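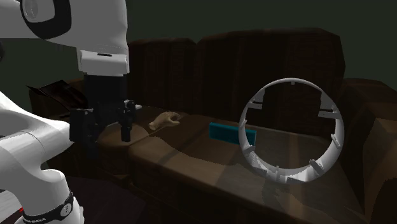

Ching-wen Man asked for the live recordings to be split from the studio ones before any tempo figures were published, and version 2 does that. Each track now carries a source field with the value studio, live or demo. Tracks whose sleeve notes do not say are marked unknown and left out of the tempo tables.

Plutow Album Notes, version 2

Contents
Plutow holds track-level notes for 3,000 songs from small-label releases. There is no audio in the package. Each row lists the album, track number, running time in seconds, tempo, key, lead instrument and source. Lyrics are not included and will not be added.

Files
tracks.csv: one row per track
albums.csv: one row per album, joined on album_id
labels.csv: 43 record labels, with country and first year of activity
changes.txt: edits since version 1

Collection
Running times were copied from the sleeve where printed. Otherwise they were measured from the CD or the vinyl transfer, with silence at the end trimmed. Hidden tracks get their own row and a track number starting at 90. Tempo was tapped by hand by Umesh Vishwakarma and Lai-ching Fu, working separately. If their values differed by more than 2 beats per minute, the track was tapped again and the second pair averaged.

Key was estimated by script and then checked by ear on the Nuvville and Tam catalogs only. For all other labels, treat the key column as a guess. The script often confuses a minor key with its relative major.

Known problems
Tempo is blank for tracks with no steady beat. A blank does not mean the value is missing by mistake.
Double time and half time are not handled the same way across albums. Drum and bass releases are the worst affected.
The Jukden reissues have different running times from the first pressings. Only the reissues are listed.
In 19 rows the lead instrument is given as "other". Most of these are tape loops.
Genre tags come from the labels themselves and were not merged, so "post-rock" and "post rock" both appear.

Use
The notes suit work on album sequencing, track length and tempo. They are a poor fit for genre classification. Coverage leans heavily toward guitar music, and compilations were skipped.

Updates
Corrections go to Ka-ming Lai, with the album_id and a scan of the sleeve if there is one. The next version is planned for September and will add a column for mastering credits.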